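Code of practice for hand-held gripper recording takes effect at Marnumthorpe

June 1, 2021

A written code of practice for recording manual tasks with hand-held grippers comes into force today at the Weddale training rooms in Marnumthorpe. It applies to all operators, including visiting staff from Somton, and replaces the bench notes issued in February.

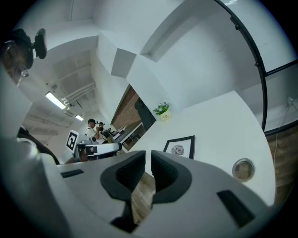
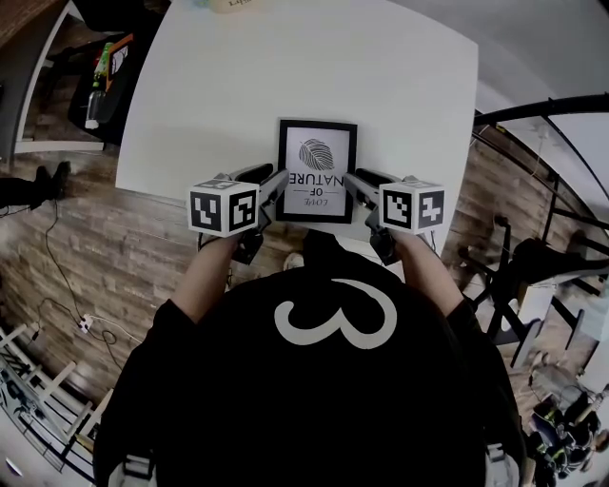 Hand-held grippers in use: a gripper seen close to with a second operator behind (first), and a picture frame held between two grippers at a white table (second).

The code runs to 10 clauses and covers marker condition, finger pads, head-mounted equipment, floor cabling, the handling of third parties' faces and the labelling of sessions. It was drafted by Hui-mei Poon and Đức Phùng, and reviewed against a set of 524 recordings made under the earlier notes. Of these, 40 were rejected at review. The most common fault was a marker face that had been covered or marked during handling, followed by recordings started before both grippers had been registered.

Under clause 2, each marker face must be clean, flat and firmly fixed before a session starts. A face with a lifted corner or a scratch across the pattern is to be replaced, and the gripper registered again. Operators may not repair a face with tape. Fixed reference markers in the room are to be left where they stand for the whole session – if one is knocked, recording stops and the session is closed under its own number.

Clause 4 deals with grip. Objects with a rigid edge, such as frames, boxes and trays, are to be held on opposite sides with both grippers where the task sheet calls for two hands. The object must be set down fully before either gripper is opened. Finger pads are checked at the start of each day and changed after 200 sessions, or sooner if the surface has hardened or split. Pads are changed in pairs.

The longest clause concerns the room. Cables crossing the floor must be routed away from the operator's standing position or covered, and bags, shoes and spare equipment kept clear of the working side of the table. Two operators may work in the same room, provided that each has a marked standing area and that the areas do not overlap. Reaching across another operator's table while a recording is running is not allowed.

Head-mounted units are to be fitted by the wearer and checked by a second person. Operators who wear glasses should fit the unit with the glasses already on, and may ask for a wider strap. Continuous wear is limited to 40 minutes, after which the unit comes off for at least 10. Korkor Aidoo, who is responsible for operator safety at the site, said the limit had been set on comfort grounds and would be looked at again if the lighter units on order were approved.

On privacy, the code requires written consent from anyone who may pass through a recording, whether or not they are taking part. Faces are to be blurred before files leave the site. "The earlier notes covered the operator and left out the person at the next table," said Cameron Morrison, who manages the recording schedule. "Clause 7 treats them the same way."

A request to fix the table height was not adopted. Shu-fen Hsueh, who reviewed the draft for Somton, had argued that a single height would make sessions easier to compare. The drafters preferred to have the height written on the session sheet, together with the lighting used and the gripper numbers.

Recordings made before today remain valid if they passed review under the February notes. They will be stored separately in Yap, the site's file store, and will not be relabelled. Session sheets in the old layout may be used until existing stocks run out – the gripper numbers should be added by hand in the margin.

Printed copies of the code are kept at the sign-in desk. Comments on the wording should be sent to Hui-mei Poon, quoting the clause number.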